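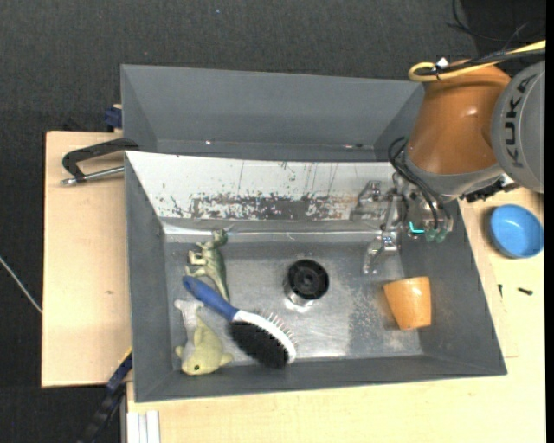
Benedek Vass
Household and storage reviewer

19 Jun 2023

Print this page | E-mail this page

The Raltwood storage bin is sold for garages, sheds and utility rooms. I bought a pair in April, one for tools and one for the things the children leave in the garden, and both have been in use since.

Each bin is rated by the maker to carry 40 kg. I loaded the tool bin with two bags of sand and a box of fixings and carried it from the shed to the car with a neighbour, Sándor Farkas. The base did not bow. The handles are narrow and the edge underneath has not been rounded off, so gloves help.

There is no lid in the price. One can be ordered separately from the Prultton shop, but it took nine days to come and the clips are stiff. I have stopped using it indoors.

The finish marks easily. Anything with a hard corner leaves a line on the inside walls, and wiping does not shift it. Washing-up liquid and a nylon brush dealt with mud and grass. Oil from a hedge trimmer left a stain that is still there. None of this affects how the bin works, though anyone wanting it for a hallway should look at something else.

I also tried the Bozsik tub, which costs less and weighs half as much. It is easier to carry upstairs and it stacks when empty. It flexes when full, and one handle came loose after a month. The Dornano crate is stronger than either but has open sides, so screws and small toys fall through.

Noise is worth a mention. Tipping plastic bricks into the Raltwood before seven in the morning will wake the house. I cut a piece of old carpet to fit the bottom and that was enough.

The instruction leaflet is a single sheet and covers only the wheels, which are an extra. I did not buy them.

For a shed or garage I would buy it again. For a bedroom, the Bozsik will do and is kinder to the floor.

Rating: 4 out of 5

2573 shares | 9 comments

Related reviews
Bozsik stacking tub, large
Dornano open crate
Shelving for damp sheds
Wall hooks for garden tools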